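I finally got to the icon show in Otow last month, after Ronja Granström had been bugging me about it since May. It's small, just two rooms over the library, and I'd planned on an hour before catching the afternoon bus. I stayed until they started turning the lights off!

I should say I came in knowing next to nothing about icon painting. I grew up with one (a Saint Nicholas print my grandmother kept by the hall mirror) and I'd always thought of them as sort of stiff. Faces too long, hands too skinny, buildings that tilt the wrong way. Well, the tilting is on purpose. Kyrylo Boiko was giving the gallery talk, and he got us all to stand in front of a little Annunciation and look at the footstool. The back edge is wider than the front edge, so the lines spread out as they go away from you.
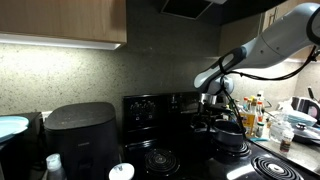 He called it reverse perspective, and once I'd seen it I couldn't stop seeing it. Tables, thrones, the open Gospel book in a bishop's hand, all of them opening outward. Kyrylo's take is that the lines meet where you're standing, so you're kind of included in the picture. Ulla Manninen, who came with me and paints watercolors, wasn't so sure about that and thinks the painters just wanted to show more sides of the thing. They went back and forth on it for a while and I got to stand there and eavesdrop, which was great.

The gold was my favorite part, though. From across the room it's just shiny, but if you crouch a bit the halos have tiny punched dots in them, row after row, and they catch the light differently as you move.

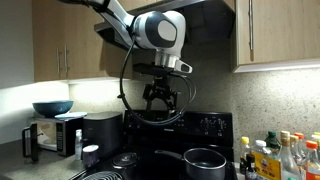 So do you need to be religious to enjoy a show like this? I don't think you do, though it helps to read the wall labels, because a lot of the fun is knowing who's who and why Saint George is on that white horse.

The paint itself is egg tempera, egg yolk and pigment with a little water, and it goes on in thin layers from dark to light. The faces start out a muddy olive green. There was a panel with 4 stages of the same face side by side, and the first one looks downright seasick. By the last one she's glowing.
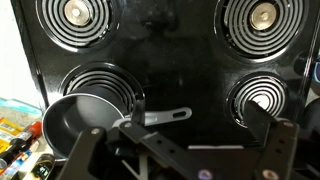 Ulla bought the catalog (25 dollars, and the color printing is good) and I bought two postcards, both of the Annunciation with the footstool. Ronja says there's a bigger collection in Akville, with a whole wall of feast day icons, and she wants to drive up before it gets cold. I've already said yes. If any of you have been, tell me whether the upstairs rooms are open again and where to get lunch.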